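Newsletter > Member Gardens > Habitat Notes

The hedge at Graveveck, two years on

Many of you asked at the June meeting what became of the hedgerow project at Graveveck, so Solveig Sjöberg wanted me to write it down for the newsletter. I have helped there from the first planting and I keep the notebook, so probably I am the right person, although my English spelling is checked by Damian before it goes to you.

For those who joined recently: Graveveck is the long strip of land behind the old pump station, between the walking path and the creek. Before, it was mown grass with a wire fence. It was green all year and very little lived in it. Solveig had the idea to replace the fence with a mixed native hedge that gives small birds a place to nest, and flowers for native bees through as many months as possible. The land manager agreed, with the condition that the sight lines at the path crossing stay open. This is why the hedge has a gap of 10 metres near the bridge, and please do not plant anything in it, even if it looks like we forgot.

In the first season we put in 1,184 plants. They were tubestock, all grown from seed collected in the district, mostly by Bienvenido Mercado and his neighbours. The main plants are sweet bursaria, hop goodenia, tree violet, two kinds of tea-tree and prickly currant bush. In front of them we put tussock grasses and flax-lilies, because the blue-banded bees like the flax-lilies very much. I was a little against the prickly currant bush in the beginning, it is not a friendly plant when you weed around it. But the small birds want exactly this. A fairy-wren can go inside and a cat can not follow.

Last autumn we filled the places where plants died and we made the eastern end longer. With this the number planted is now 1,331. The losses were mostly in the low part, where water stands after heavy rain. The tea-trees did not mind it. The bursaria minded very much. If you have a wet corner at home, I would take this as advice.

What have we seen? I want to be careful here, because two years is short and we are not scientists. Superb fairy-wrens were always on the other side of the creek, and now they come through the hedge in the mornings. Leonie Ammann found a nest in the tree violet in the second spring. She did not go close and she asked the others to stay on the path until the young had left. New Holland honeyeaters visit but do not seem to stay. There were blue-banded bees on the flax-lilies in both summers, and more than 400 caterpillars in one morning on the bursaria, which Leonie wrote down with a lot of patience. Some of the plants were almost bare after that, and they grew new leaves in a few weeks. We did not spray and we will not spray.

The difficult subject is weeds. Kikuyu grass comes in from the path side and it is stronger than all of us. We tried thick mulch, and the kikuyu went happily under it and came out on the other side. Then we tried cardboard under the mulch, with the pieces overlapping by a hand's width, and this was better. The best result was from a spade edge cut along the whole path side, repeated each six weeks in the warm months. It is boring work. Damian Szewczyk does most of it and he says he likes it, so I will not argue with him.

The guards are the other question I hear often. We used cardboard guards with two bamboo stakes, and the rabbits respected them for one winter. After that the cardboard was soft. On the replacement plants we used wire mesh, which costs more but can be moved to the next plant. If you still have our mesh guards in your shed, please bring them back to the Brurumora gate. There is a green bin for them behind the tap.

Something on water as well. We watered in the first summer only, by hand, every second week, and when it was very hot every week. In the second summer we did nothing – this was hard for some of us to watch, but the hedge was fine. I think deep mulch in spring did more than the buckets.

Now the practical part. The next working mornings are for cutting the edge, collecting seed from the flax-lilies and putting in a row of wallaby grass where the old fence posts were. We start at 8 am and stop when the tea is finished. Bring gloves, a hat and your own cup. Mornings by the creek are cold until the sun comes over the trees, so dress in layers.

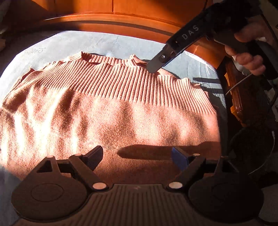
Ribbed knit in the sun.

Seed collecting is slow and suits anybody who can not dig. Ildikó Magyar will show how to tell when the flax-lily berries are ready: they should be deep in colour and come off without pulling. We take only a small part from every plant, and nothing from the plants closest to the nest. The berries go in paper bags with the date and the place written on them. Please no plastic bags, last year we lost a whole batch to mould. Ildikó cleans the seed at home and keeps it in the cupboard under her stairs, where it is dark and dry.

Children are welcome if an adult stays with them. Dogs, I am sorry, have to remain at home on these mornings, also the well-behaved ones. The wrens feed low on the ground and they leave when a dog comes near.

We have a few spare trays for home gardens too. There are tree violets and hop goodenias, and perhaps a few bursarias if the cold does not take them. They are free for members, but please take only what you can plant before the end of the season. A tree violet in a pot on the veranda does not help any bird. If your garden is small, one goodenia near a fence with some grasses at its foot is already useful, and it can be cut back hard when it becomes too wide.

Last, a request from Solveig. She would like to know which gardens between Graveveck and Brurumora already have dense shrubs, also the not native ones, so she can draw a map of where small birds could move from one place to the other. An old, untidy shrub may be important for them. So before you pull one out, send her a message, and maybe plant the new one beside it first and wait a few years. You can give her your street and a short list of what grows there at any working morning, or leave a note in the box at the Brurumora gate.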